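Week 4: Tables, and what people do at them

Bring the Lumanlan reader. Pages are marked on the syllabus, which I am told some of you have opened.

Last week we got as far as the medieval board on trestles, put up for dinner and leaned against the wall afterward. "Board" is still hiding in room and board, boarding house and chairman of the board, a man whose title came from owning the one real chair. Everyone else got a bench. Keep the bench in mind for the midterm.

## 1. The table that stays put

A table that lives in one spot changes the room. Once you stop taking it down, things settle on it: mail, keys, homework, a sewing project from two winters ago. Rogelio Lumanlan calls this "the silt" and spends a whole chapter on it. You need only the first half, though the second half has the argument with his brother-in-law.

His main claim is that a household's real business is done on whatever flat surface is closest to the best light. The dining room is for guests and taxes.

- **Kitchen table:** meals, bills, bad news
- **Workbench:** repairs, and hiding from the kitchen table
- **Desk:** in theory, writing

The three trade jobs all the time. Plenty of hand work gets done on a surface that could just as well hold lunch. 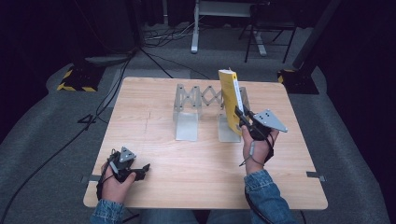 ## 2. The Prulholm inventories

The Prulholm parish lists cover 236 households and name 700 tables, which sounds like a furniture craze until you learn that the clerk counted any plank with a use. A shelf that held bread was a table. So was a door on two barrels. A later clerk was stricter and much less fun to read.

Questions to ask of any list like this:

1. Who was counting, and who paid them?
2. What did they think a table was?
3. Was the owner home, and did the owner want to look rich or poor that day?

The Cáceres wills, which we get to on Tuesday, have the opposite problem. Everyone wanted to look rich, and one widow leaves the same walnut table to two nephews. The lawsuit outlived both of them.

## 3. Bare wood and the rise of wiping

For a long time the cloth was the fancy part and the wood under it was nobody's concern. Then came polish, and with polish came rules. The Gremgate household manual (item 1183 in the library's catalog, ask at the desk) gives four pages to wiping a table and one paragraph to raising children. By then a clear surface had become something to show off, grain and all.

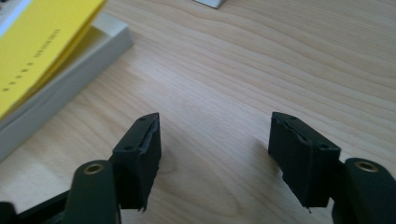
The coaster arrives soon after, and with it a kind of family argument still in good health. Flaveo, a maker of table wax, sold its product almost entirely on shame: its early ads show a neighbor bending down to look across the top at an angle. Read the two ads in the packet and mark every word that would also work in a sermon.

**For Tuesday:** one page on a table you know well. Who sits where, and what happens if they don't? Please do not write it in the car.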